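Speaker notes: Sorting worn textiles by fiber content
Session slot: 2:15 pm, second talk after lunch. Slides follow the section names.

Opening
Thank Ngọc Lò for the introduction. State the scope: post-consumer clothing only, hand-sorted, then scanned with near-infrared. Mill offcuts are out of scope. Say this early, it came up at Plestirlow.

Why labels are not enough
Care labels get cut out, fade, or describe only the main fabric. In the Dukmont trial we logged 543 garments. Of these, 216 had no readable fiber label at all. Pause on this number. Linings and sewing thread are normally left off the label even when it is intact.

Scanner limits
Near-infrared reads the surface. Layered fabrics give the outer layer only. Very dark dyes absorb the signal, mostly those with carbon black. Elastane under 3 percent is close to invisible to the unit we used. Ifeanyi Jibrin has the calibration curves if anyone asks – do not put them on screen.

Moisture also shifts the cotton reading. We kept the bales indoors overnight before scanning.

Removing hard parts
This step sets the labor cost. Zippers, rivets, buttons and patches come off before shredding. Thu Hoàng timed the step at the Driturbridge line: almost 2 minutes per pair of jeans, against a few seconds for a T-shirt. Patches are slow work. The stitching runs around the border and the cutter has to stay clear of the waistband and the belt loops.

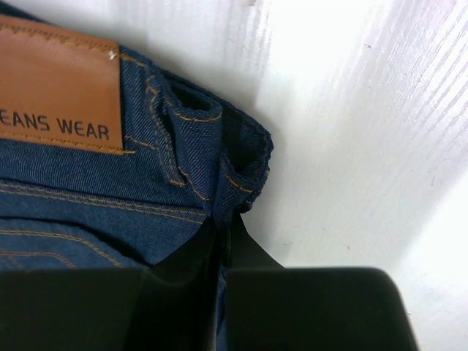 Waistband patch and belt loop, dark blue denim.

Leather and leather-look patches go in the same reject bin. Separating them by hand did not pay.

Close
Ask for partners with wool-blend stock. Contact is Obinna Okonkwo. Next trial starts in December.

If time is short, drop the moisture paragraph. Likely question: chemical recycling. Answer: not tested, refer to Ánh Khương.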